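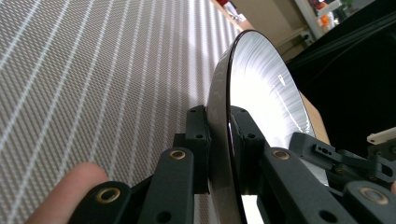

Bushings, pads and a very long evening with the gripper

I've been promising to write up how I look after the hand gripper for months now, mostly because Sadia Cheema keeps asking me and I keep sending her half an answer from my phone. So, Sadia, this one's for you (and for anyone else who has built one of these and is wondering why it has gone all wobbly).

A bit of background first. Mine is the Skotetti pattern, the one Sơn Khúc drew up and shared with our little group. You hold it in your hand, squeeze, and two chunky plastic fingers close on whatever you're after. Each finger turns on brass bushings set into the plastic, and on the end of each there's a blocky pad that does the actual holding. It's a lovely simple thing and I'm very fond of it! But it does need looking after, and I ignored mine until the tips started wandering.

How I knew something was up: dishes. A round dish is the best test I've found, much better than a mug or a box. I pinch it by the rim, one pad inside and one outside, and hold it up on its edge. If the pads meet the rim squarely it just sits there. If one finger has any slop in it the dish slowly swings round like a gate, and mine had started doing that in June. I blamed the pads for ages. New pads, same swing.

It was the bushings, of course. Kamran Jafri had told me to check them weeks before and I'd nodded and done nothing. Take a finger between your own finger and thumb and rock it sideways, not in the direction it's meant to travel. There should be no click at all. One of mine clicked like a biro.

The fix took me an evening, though it should have been an hour. I undid the pivots, lifted the finger off and pushed the old bushing out from the back with a bit of dowel. Please don't use a screwdriver for this – I did on my first build and cracked the plastic right across. Then I cleaned the hole with a cotton bud until the bud came out clean, and pressed the new bushing in slowly using the bench vice with a scrap of card on each jaw. It wants to end up flush. If it stands proud even a little, the finger rubs against the bracket and you'll feel it every time you squeeze.

I get my bushings from Vudeck, who sell them in bags of 10, so there's a bag in my drawer that will probably outlive me. Jawad Minhas swears by putting a drop of glue round the outside before pressing. I don't, and mine haven't crept, but his gripper gets thrown in a rucksack and mine lives on a shelf, so do as you like.

While it was apart I did the linkage too. The slots in the bracket collect fluff (I do most of my testing in the living room, so guess where the fluff comes from). An old toothbrush gets it out. No oil! I tried oil once and it turned the fluff into a sort of felt.

Then the pads. They're held on by small screws and I nip them up a quarter turn at a time, one side then the other, with the fingers closed on something flat so both faces line up. Rafia Niazi showed me that and it's saved me so much fiddling. Don't go mad with the tightening, as the threads are only plastic and they do strip.

My log says I'd done up to 2000 squeezes on the old bushings, which Sơn thinks is rather poor and Kamran thinks is fine. I've started the count again from nought on a fresh page of the notebook and I'm going to do the rocking check every six days or so, or whenever I remember.

Next job is the trigger spring, which has started to twang. Sơn has posted me a softer one and I've got a stiffer one from Ullisov to try against it, so I'll put up some notes once I've had both in for a while. If you've already swapped yours, do tell me in the comments which one you went for.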